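I've spent the best part of December with my head under a table, so apologies for the silence on here. The arm is back up and running, mostly, and a few of you asked how I look after it, so this is the long version with all the boring bits left in.

Quick recap for anyone new. It's a small Sutitz arm with a two-finger gripper and a little camera at the wrist, and I use it to practise the least glamorous job in the world, moving crockery. Surachet and I set it up between us. He does the software and I do anything involving a screwdriver, which suits us both very well.

The trouble started with the fingers. The left one had picked up a bit of play, hardly anything, but enough that the tips no longer met where the software thought they met. You can get away with that on a foam block. On a thin rim you really can't! So off came both fingers, out came the old pads, and I cleaned the grooves with a cotton bud and far too much patience. The new screws are from Hemmin and come in bags of 200 (I needed 6, so if you live near me and want screws, shout).

One thing I got wrong the first time: I did the screws up fully on one finger before even starting the other. Don't. Nip them all up lightly, close the gripper on a bit of flat bar so the two fingers line themselves up, and then go round again properly. Orathai told me this months ago and I nodded and forgot it completely.

With the fingers back on, I like to look at the wrist view over something with an edge before I let it touch anything. A rim on top of another rim is about the hardest thing I ask of it, so that's where I look first. 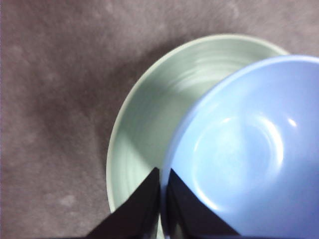 Fingers open either side of the bowl's rim, with the green plate underneath.

What I'm after at this point is a matched pair. If one tip sits further forward than the other, I take it off and start again, grumbling. I also check that the wrist camera is snug in its bracket, as a camera that has shifted a hair will send you chasing a fault in the gripper that was never there. Ask me how I know. I lost an entire evening to it in the spring, and Surachet still brings it up.

Next is the camera calibration, and I won't go on about it because Surachet wrote the script and I just press the button. It takes 30 minutes if I leave it alone and a good deal longer if I keep wandering over to look. While it runs I go over the cable. The run from the wrist back to the base is the bit that wears out on these, always at the bend, so I turn the last joint through 90 degrees by hand with the power off and watch for anything pulling tight. I found one tie cutting into the sleeve and swapped it for a strip of hook-and-loop. Cheap fix, very satisfying.

Then I separate the dishes and look again from further out. 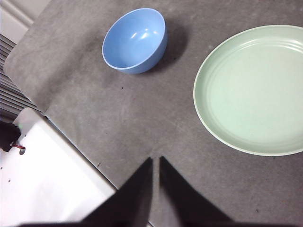 Bowl and plate apart, with the fingertips pointing at the bare bit of mat between them.

The mat has had a hard life, as you can tell from the scuffs. I keep meaning to get a new one, but Adhiambo reckons a change of surface would mean redoing half our reference pictures, and she's probably right, so it gets a going-over with a lint roller and we carry on. Corners want watching too. If one starts to lift, press it flat before you do anything that depends on height.

Last on my list is the fixed camera. It's easy to forget about because it doesn't move, and then somebody knocks the stand with a hoover. I line the picture up against one from the last good day, using the line where the table meets the wall and the socket at the top as my markers.
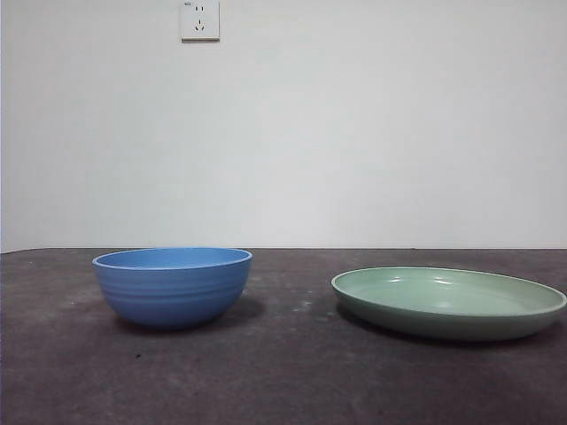 The fixed camera's view, bowl to the left and plate off to the right.

I do like this angle for judging heights. The bowl stands a good bit taller than the plate, and if you're setting how far up the arm should lift before it travels sideways, the bowl's rim is the number that matters. I set mine with a generous margin and then added a bit more, having chipped a favourite mug in the early days.

Still to do: the elbow joint has a faint tick when it's cold, which Brunello thinks is the belt and I think is the bearing. There's a pot of Konurell grease on the shelf and I'm going to try that before I take anything apart. If it is the belt I'll have to own up in the next post, and he will be unbearable about it.

We use cookies to remember your settings and see which posts get read. By carrying on you accept this. Accept | Manage cookies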